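Keeping a small language going at home

If you grew up with a language that only your gran and two aunties still speak, the house is the best place to use it! We've been doing this in our kitchen since February and I'm thrilled with how much has stuck, so these are the things that worked for us.

Label the cupboards first. Write the word for what's inside, not the word for cupboard (we did it the wrong way round and had the same card up everywhere). Masking tape and a laundry marker survive steam far better than sticky notes.

Give each chore its own language. Folding is ours: sleeve, collar, over, under, again. You say the same words so often that even a shy child starts muttering them, and verbs are much harder to pick up from a list than nouns.

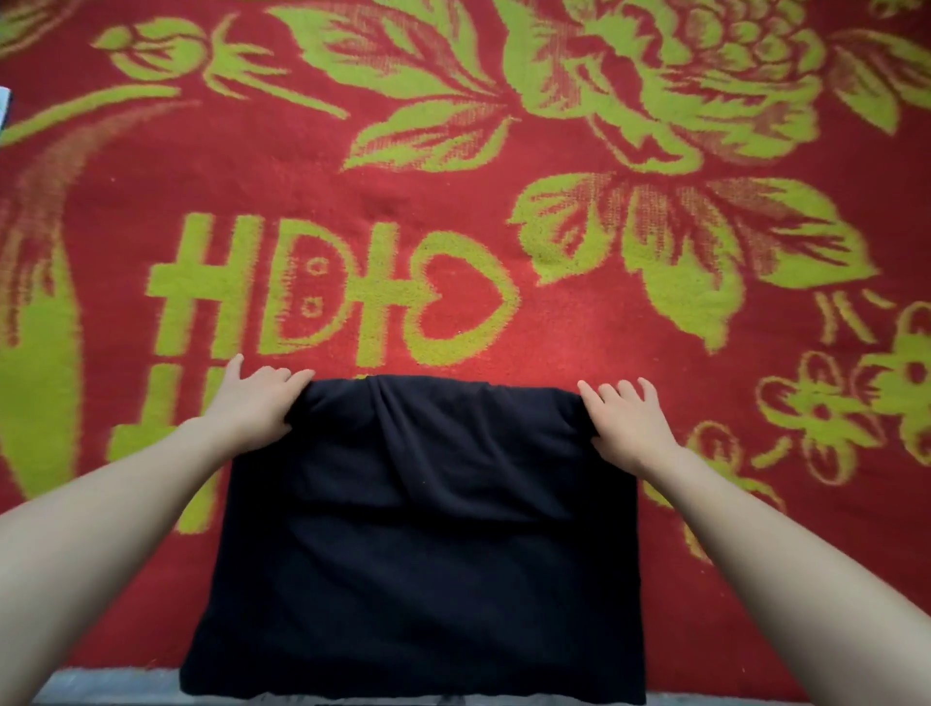
Archie Dalgleish wrote in to say that he tried the chore idea with washing-up and found 15 minutes was plenty, after that everyone slid back into English. He also keeps a jam jar of spare words by the sink and pulls out 2 a night, which I love and have already pinched.

Record the older speakers while they cook. Prop the phone on a folded tea towel so it doesn't pick up every knock of the worktop, and keep it well away from the extractor fan. Ask how they'd tell a child to stir!

Keep a word book with the recipes. Ours is up to 283 words and I'm hoping for 400 by next winter. Leave a wide margin, as spellings will change.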